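Packing bench by a big window – labels, glare and a feeder with instructions I can't read

Posted by Mavis Alcantara in Packing, Posting and Small Business
Sunday, September 28, 2025
2 replies

Hello all! Long-time reader, first proper post. I sell sewing patterns and haberdashery bits from a rented room on the third floor, and I have finally, FINALLY moved the packing off my kitchen table. I've got a proper bench, a stool that goes up and down, shelves for the mailing bags, and a second-hand label machine that I'm unreasonably fond of already.

The room is lovely. One whole side is window, so I put the bench right up against it because who wouldn't? You can see the flats opposite and it's so bright I haven't needed the lights on before teatime. My old spot had one bulb and a view of the boiler, so you can imagine how pleased I am.

Now the trouble. The labels go in one end of the machine and come out ready to be stuck on the parcel, or they should do. Mine go in wonky, or upside down, or I've got them the wrong way up entirely and have to fish them out and start again. The seller didn't have a booklet. The wording on the front is all in Chinese and I don't read a word of it, and my phone's translator gave me something about noodles.
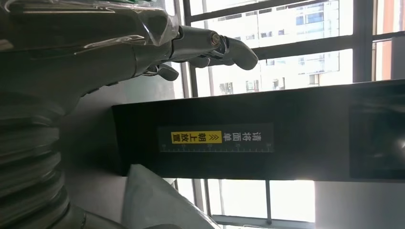

I've been doing it by trial and error since August, and I'd say I get it right more often than I get it wrong, but on a big day (I had 100 parcels go out after the summer sale, my best ever!) the wrong ones really add up. I also find that by mid-morning the sun is full on the bench and I'm squinting at addresses.

So, what does the writing mean, and is there anything printed on there that I should be using? And has anyone else got their bench at a window and found a way to live with it? I really don't want to move it back into the dark. I'm using the ordinary thermal labels, the ones that come in a fanfold stack, if that matters.

Thank you in advance, this place has taught me everything I know about parcel tape.

Somtochukwu Ugwu
Helpful member

Oh I love this question, and I love that you've got a window bench! I packed in a cupboard for two years and I would have given anything for that view.

First, the noodles. The character 面 does mean noodles, and it also means face or surface, so your translator picked the wrong one. 面单 together is the everyday word for the waybill, the label with the address and the barcode on it. What you've got there is 请将面单, "please place the waybill", then the two yellow arrows, then 朝上放置 in the yellow block, which is "face up". So read straight through: please place the waybill face up. Printed side towards the ceiling, every time. If you've been going by feel, I suspect half of your fished-out labels were simply face down.

Second, do use the ruler! There's a little white scale running along the bottom edge of that strip and it's the best thing on there. Take one label that has gone through nicely, lay the next one in the same place and note which mark its edge lines up with. Then put a thin bit of coloured tape at that mark. Washi tape is perfect and I bet you have plenty. From then on you slide each label up to the tape and you don't have to think. When you change label width, move the tape.

A few other things from my own bench:

Fanfold stacks want to curl back the way they were folded. Put the stack behind the machine, level with it or a touch lower, and let the labels come over in a gentle curve. If the stack sits off to one side they will creep sideways, and that alone can give you the wonky ones.

Keep the thermal labels out of the sun. This is the one I'd really push, as you're at a window. Thermal paper reacts to heat and it doesn't like strong light either, so a stack left on a bright sill can go grey along the edges, and then the barcodes don't scan well. I keep mine in a shoebox with a slot cut in the front. It looks daft and it works beautifully.

Wipe the top of the machine when you finish for the day. A dry cloth is fine for dust. If you get a sticky patch from a label edge, a dab of rubbing alcohol on a cotton bud will lift it, with the plug out of the wall. Don't spray anything straight at it.

For the squinting, I'd turn the bench before I moved it. If you sit side-on to the glass, with the window on your left if you're right-handed, you keep all of the daylight and lose most of the glare. You also get to look up at the view when you fancy it, which I think is good for the eyes when you've been reading postcodes all morning.

Let us know how the tape goes. And well done on the hundred parcels, that's a huge day for one person!

Dwayne Van Dusen

get a blind

Arlo Tillman
Member

Somto has covered the label side better than I could, so I'll stick to the window and the bench.

Dwayne is right in his way, but get the sort that pulls up from the bottom or one you can stop halfway. A normal roller has to come all the way down before it shades the bench and then you've lost your view. I've got a plain white one called Stondby that came from the market. It softens everything and the room still feels light. Tracing paper stuck over the lower panes does the same job for pennies if you're renting and can't drill, and as a pattern seller you've probably got a roll of it going spare.

Another cheap fix is a darker surface under the parcels. Mine was white melamine and on a bright day it was like working on snow. I put an offcut of dark green lino down (a cutting mat would do) and the difference was daft for the money. White labels and pale bags show up straight away, and you stop losing them.

On the layout, I'd keep everything moving in one direction. Mine goes bags, then goods, then labels, then the sack for collection. When I had the labels at the wrong end I was reaching over finished parcels all day and knocking them on the floor. If you do turn your bench as Somto says, it's a good moment to try it, as you'll have everything off it anyway.

One small disagreement. I wouldn't leave the tape marker on there for months on end, the glue goes gummy in a warm spot and leaves a mark. Change it every few weeks, or use a pencil line on a bit of card and prop that alongside.

Also, print out Somto's translation and stick it on the wall behind the bench. I had a part-time helper in last Christmas and spent half the first morning answering "which way up?" from across the room.

Mavis Alcantara
Original poster

You are all marvellous. Noodles!! I've been laughing about it since breakfast.

I went in this afternoon to try it out and ran a little pile through, all face up, with a strip of yellow gingham tape at the mark. Not one wonky. I could have cheered. I'd honestly thought the ruler was decoration.

The labels have gone into an old biscuit tin, which I had to hand and which closes properly. Looking back through the stack that had been sitting on the sill, the top few had gone a bit grey down one side, so that's another mystery solved, thank you Somto.

Bench-turning is planned for next weekend when my brother-in-law can lift the other end. I've got the tracing paper, Arlo, you guessed correctly, so the lower panes are getting that first and I'll see if I still want a blind (sorry Dwayne).

One more if anyone's still reading – does the fanfold stack have to go printed side out in the tin, or doesn't it matter once the lid is on?

Somtochukwu Ugwu
Helpful member

Doesn't matter once it's dark in there. Just keep it flat, and don't put anything heavy on top or you'll press the folds in. Gingham tape, I'm jealous!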